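The Blue Pads

The contract with Sunmont was for 60 days, and on the last of them I still had two sets of finger pads to compare. The white ones came from Hultby and were soft. The blue ones were our own, textured, and cost less.

I had started in July with blocks. Blocks were easy. Both pads lifted them and both reports looked the same, and Gildale sent the reports back with one line asking what happened when the thing was not a block.

So I went to the shop on the corner and filled a bag. Candy, jelly, cakes in plastic, packets with writing I couldn't read. The woman at the register asked if it was for a party. I said it was for work, and she gave me a cardboard tray to carry the small ones home in.

My sister's flowers were still on the table, the artificial ones in pink paper. I left them there, and my niece's toy house too. I put the hand grip on, opened the fingers and began with the white pads.

They did well on the bun and badly on anything flat. By noon I had a column of marks in the notebook and a sore thumb. I changed over to the blue pads, put everything back on the cloth and reached in again.
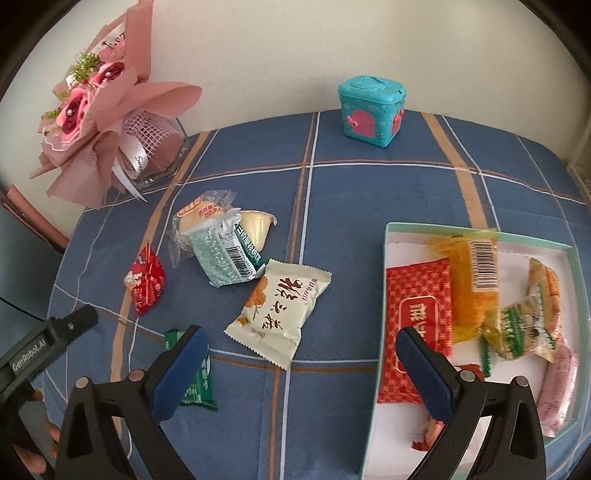 Blue pads, fingers open, before the first packet of the afternoon.

The flat packets came up. I had expected to fight for each one, but I closed my hand and the corner folded between the pads and stayed there. I carried one to the tray and let go. Then the next.

The jelly cup was worse. It rolled each time I got near. In the old lab we'd had an arm named Shim, and Shim had never learned round things either. It would push a cup to the edge of the bench, slowly, and wait there with its fingers open. I used to stay late to watch it – over 4000 tries, most of them misses.

I got the cup on try 3 by coming at it from the wall side.

When the bag was empty and the tray was full, I wrote the report. Blue for flat, white for soft, neither for round. I sent it to Gildale and ate one of the cakes standing up. It was sweeter than I liked.

The reply came before I had finished. They wanted to know if I could do it all again with fruit.

I took the tray off the table and went to find my shoes.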